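Stullholm robotics club, Longo notebook
Monday, after school, July

Drawer task again. Power on at 3:40, both hands through the open-and-close check, no faults. The plan on the whiteboard said "finish bottles, start cupboard". I wrote underneath that we haven't finished bottles, and someone rubbed it out, so I'm writing it here instead.

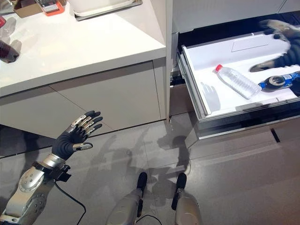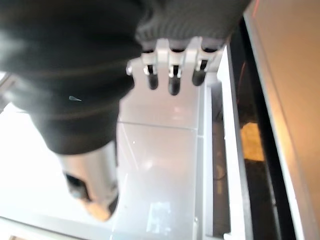
Where the bottle task stands

The claim in last week's entry is that Longo "can do the drawer". I went back through the logs before the others got in and I don't think we can say that. What it can do is reach into a drawer that's already open, with the bottles lying close to where they were lying in training, and often come out with one. That's still decent for a school club. It isn't the drawer task as Mutell has written it.

The Mutell sheet says the drawer starts closed. It says two bottles, any orientation, both on the counter at the end and the drawer shut. 600 seconds on the clock. We've been starting with the drawer open every time for the better part of the term, and I can't find anyone who remembers deciding to.

So as of now I'm splitting the score sheet into columns: open drawer, reach, grasp, lift, place, close drawer. A run with a person opening the drawer gets a dash in the first column. Please don't put a tick there because "it would have".

The training set

We have 468 recorded demonstrations. It sounds like plenty and I was impressed too when we put it on the poster. Then I sat and watched a pile of them at double speed. Problems, in the order I noticed them:

- A lot of them are the same person driving, with the same habit of coming in high and dropping straight down. Fine for a bottle lying along the drawer, bad for one lying near the side.
- The blue bottle with the dark label gets most of the attention. The clear one with the red cap turns up much less, and when it does it's usually the second pick, with the arm already tired of life and the driver rushing.
- Some were recorded with the blinds up and some with them down. The cabinets and the floor tiles are shiny, so you get reflections of the arms moving around in them. Could matter, could be nothing. We haven't tested it, so I'd like people to stop saying the reflections are what's confusing it.
- Several end before the bottle is let go. They're labelled as successes.

I'm going to relabel. It's boring and will take most of my Thursdays (sorry, will take most of my lunches, the lab's booked). If anyone wants to split it, take from the end and work backwards, initial the ones you've done.

Plutance

This is the training package we're on the free school licence for. The dashboard gives one big "readiness" percentage per task and I've asked before what's in it. I read the help page tonight and still can't tell you. As far as I can work out it compares the model's predicted moves against the demos we gave it. If that's right it will go up when the model gets better at copying us, including the bits where we do it badly, and it has no idea whether a bottle ever left the drawer.

It counted 2,552 grasp attempts across everything we've uploaded. I don't believe that number either. It seems to log an attempt whenever the fingers close past a threshold, so every warm-up is in there, and so is every time one of the year nines made it do a fist for visitors.

I'm not saying dump it. The training side works and none of us wants to write our own before the regional. But the readiness number shouldn't be on the poster, and it shouldn't be how we decide what to work on.

Camera views

Looked at the wrist view and the head view separately this time. The head view is good for the drawer: you get the whole inside, both bottles, and enough of the arm to see where it's coming from. Its weak point is the blur when a hand moves quickly, and the hand covers whatever it's about to pick up at the exact moment you'd like to see it.

The wrist view is meant to fix that. I'm not convinced. The dark knit cover takes up a huge share of the picture, far too close to be in focus, and the fingers get what's left up near the top. Over the white bench you can see the fingertips fine. I'd want to see the same view over a bottle before claiming it helps. The cover was put on to keep grit out and stop cables snagging, and I agree with both of those, but it was fitted after a good part of the training data was recorded. So for those demos the wrist camera was showing the model something different from what it gets now.

Two ways to go:

a) Fold the cover back and tape it, so there's less of it in view. Quick. Might slip.
b) Leave it and re-record. Slow, but then training and running match.

I'd do (a) for a day purely to see if it makes any difference, and not record anything while it's taped. If it makes no difference we've saved ourselves an argument. The group was split and we ended up talking about what colour a new cover should be, which I don't think was the question.

Test plan for next session

1. Drawer closed at the start. No helping. If Longo can't find the front edge, that's the result and we write it down.
2. Swap the bottles' positions between runs using the dice, not by feel. We all put the blue one in the easy spot without meaning to.
3. Someone who isn't driving fills in the columns. The driver tends to be generous. I've been generous, go and look at my own sheets from May.
4. Model off, arm replaying a fixed recorded motion, same bottle positions as a set of the real runs. If the replay gets nearly as many bottles out as the trained model, we've been fooling ourselves and I'd rather find out in our own lab than in front of the Mutell judges.
5. Blinds up for one block, down for the next, everything else left alone. Then we can stop guessing about the reflections.

Step 4 got some groans. It's the one I care about most. A replay costs us nothing, it's already in the menu, and none of our entries this year mention trying it.

Bits and pieces

The black cable from the wrist is trailing over the floor again. It wants a clip further up the forearm with enough slack for the full reach. Ordered nothing yet, there should be some in the drawer under the soldering station.

Keep other stuff off the kitchen counter before runs, at least near where the bottles are supposed to be put down. The white tray can stay if it stays in every run. Pick one and write it on the sheet.

Emergency stop was behind the monitor when I came in. It goes on the front of the bench within reach of whoever's driving. Not up for discussion.

The cupboard task: I've left it on the whiteboard with a question mark. If the closed-drawer runs go well I'll rub the question mark out myself. My guess is that it finds the drawer edge less than half the time and that closing is worse than opening, but I've written that on a bit of paper and stuck it inside the back cover, so you can all hold me to it.

Packed up 5:50. Arms parked, power off at the wall, spare battery on charge. Relabelling starts tomorrow at lunch.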